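Speaker notes – Hamish Whitcombe, Sumport evening session, October 6, 2018
Title: What a dropped grip taught us about cables

Opening. Say who I am, say I work on hand-held and arm-mounted grippers at Mesteo, and say the talk is one fault from start to finish. Ask people to hold questions until the timeline slide. Fifteen minutes at the end for those.

Slide 2. The fault in one sentence: during a long run in September, a gripper let go of its load in mid-air without being told to. It did this 6 times in 484 picks. No one was hurt. One bottle burst and we lost the afternoon to cleaning the bench.

Stress that 6 does not sound like much. Four of the six came in the last hour, and we missed that for two days because the summary only gave a total.

Slide 3. What we blamed first. The jaw pads, which were new. We swapped them for the old ones and ran again. Same result. Then we blamed the force setting and raised it, which I would not do again. Raising the force on a gripper that opens at random just means you crush things between drops. Say this slowly, people usually write it down.

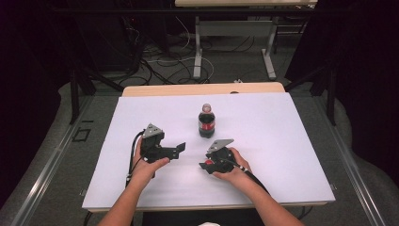

Slide 4. The fault was in the cable. Every gripper we use has its power and signal in one lead out of the back, and the lead has to go where the hand goes. Look at the two in the picture: the left one loops out and back down beside the hand, the right one runs off at a slant past the forearm. Those are two different bends, and the wire inside feels them differently. On our failing unit the bend was tight and always in the same place, a short way behind the body. One signal wire had broken inside the jacket. The outside looked perfect.

With the wire broken, the two ends touched most of the time. When they parted, the controller read the missing signal as an open command. Pause here. The wire was going to wear out sooner or later, and that is ordinary. What I want the room to argue about is why a missing signal meant open.

Slide 5. How we found it. Held the gripper still, closed on a block, and bent the lead by hand with the log running. The signal dropped out on the third bend. Should have been the first test – it took less time than changing the pads.

If someone asks about Roussel: yes, we sent them the lead, and they cut it open and confirmed the break. Do not go into the contract.

Slide 6. What we changed. Lost signal now means hold position and raise an alarm. There is a clamp at the back of the body so the bend is spread out. Leads get the bend test before every long run and get replaced if the log shows any gap at all. After the changes we did 470 picks with no drops. Say plainly that 470 is fewer than 484 and does not prove much. The Eston unit is still on the old lead and the old code, and stays off loads over people's hands until it is updated.

Slide 7. Hold is not always the safe choice. If the jaw has closed on a finger, holding is the wrong thing. We kept a manual release for that and it works with the signal gone. Mention that we tested it with the lead unplugged.

Questions. Have the log from slide 5 open in the other window.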